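Print this section
E-mail this section

3.2 Party newspapers as a source for internal disputes

The second body of material consists of the weekly papers issued by two rival left-wing organizations in Levasari. Mokoena and Hegyi treated these papers mainly as a record of public positions on foreign policy. We use them for a narrower purpose, to date the point at which a disagreement inside an organization became visible to its ordinary readers. For each paper we read every issue in the sample, including letters, notices of meetings and corrections, and coded each article on military spending as supportive, opposed or mixed.

Coding was done by two readers working apart. Where they differed, a third reader (Nkuna) decided. The readers differed on 13 articles, most of them unsigned editorials in which a statement of principle was followed by a qualified call to action. Adams (personal communication) suggests that such editorials were often drafted by one faction and amended by another. We have no minutes from the Jernness branch that would let us test this, and the 31 editorials in the sample are therefore reported separately from signed articles.

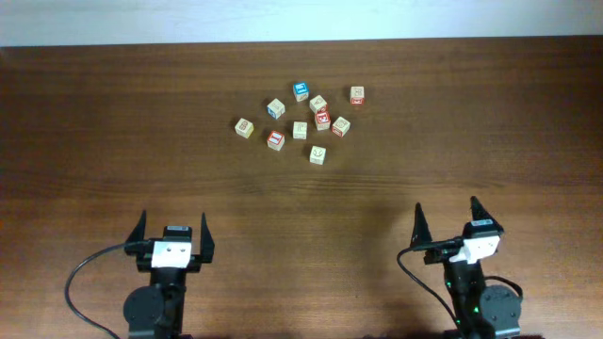 Figure 2. Alphabet blocks on a wooden tabletop. Photo: Bheki Mokgethi.

The wording of slogans requires separate treatment. A slogan could remain on the front page for several issues after the articles inside had stopped defending it. In the Sterkik collection, the call for "unconditional" support was kept through the May issues, while signed articles had already attached five conditions to it. Lindemann's index records only the slogan and so places the change too late. We take the first signed article that states a condition as the date of the shift, and give the slogan date in a second column.

Two limits should be noted. Print runs are unknown for both papers, so nothing can be said about how many members read a given article. The local supplements survive only in part, and gaps in the Jernness series fall in the period when the dispute was most active. Dates for that branch are upper bounds.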